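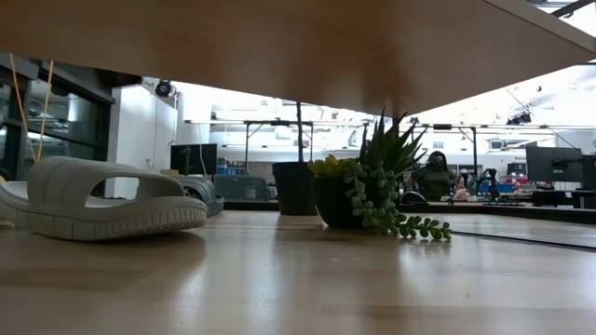

Building Managers' Forum > Policy and Procedure > Retention of unclaimed property

Clurorholm_Estates
Posted Tue 28 July
We are revising the lost property procedure for the Clurorholm site and would welcome the views of other members. The present wording requires every item to be kept for 96 days, whatever its nature or value. The store cupboard is full and the register runs to 600 lines, a good many of them for single gloves and drinks bottles. We propose to reduce the period to 35 days for ordinary items. Keys, bank cards, telephones and identity documents would remain under the separate high-value procedure. Comments on the period, and on the wording of the notice to visitors, would be appreciated.

Lindus_FrontDesk
Lindus adopted a shorter period in April and we have received two complaints, both concerning coats. I would support the proposal provided that the period is printed on the notice at the entrance and on the booking form. Our earlier notice stated only that items would be kept "for a reasonable time", and this led to disputes at the desk.

ng_halls
I must disagree with the proposed figure. At Ng Halls many of our users attend once a term. A person who leaves a pair of shoes after one visit may not return within 35 days, and will expect to find them. The cost of a further shelf is small when set against the ill feeling caused by disposal. We hold everything for the full term and clear the store on the last working day.

Clurorholm_Estates
Thank you. Our users attend weekly for the most part, so the position may differ. I accept that a single figure will not suit every building. Does Ng Halls enter each item separately, or by bag?

ng_halls
By bag, with a label giving the room and the date found. Separate entries are made only for items in the high-value group.

vumano_compliance
Entry by bag is not advisable. We used that method at Vumano and could not establish, when asked, whether a particular item had ever been handed in. Our present form has one line per item, giving a plain description, the place found, the date and the initials of the member of staff. Descriptions should record colour and general type and should avoid guesswork about make or value. "Grey sandal" is sufficient.

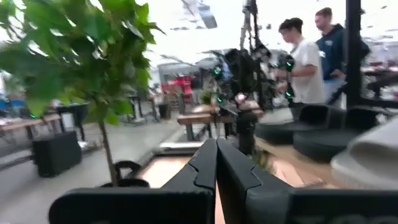
Two black rounded items on a light wooden table.

Lindus_FrontDesk
May I raise the question of pairs? Our form treats a pair as one item, but one half is often handed in some days before the other. At present we date the entry from the second half. A colleague maintains that it should be dated from the first.

vumano_compliance
From the second, in my view. The owner should have the benefit of the longer period.

ng_halls
I would date it from the first and note the second against the same line. Otherwise the register must be altered after the event, and an altered register is of little use to anyone.

Clurorholm_Estates
Both points are noted. The draft now reads as follows: "Ordinary items will be kept for 35 days from the date on which they are entered. Where the second half of a pair is found later, the period for both will run from the later date, and the original entry will stand with a dated note beside it." I have also added that perishable food will be thrown away at the close of each day.

Lindus_FrontDesk
That is acceptable to us. Please add a line on who may collect on behalf of another person — we ask for a written message from the owner.

ng_halls
The wording is clear. I remain opposed to the period itself and would ask that this be recorded when the draft is circulated.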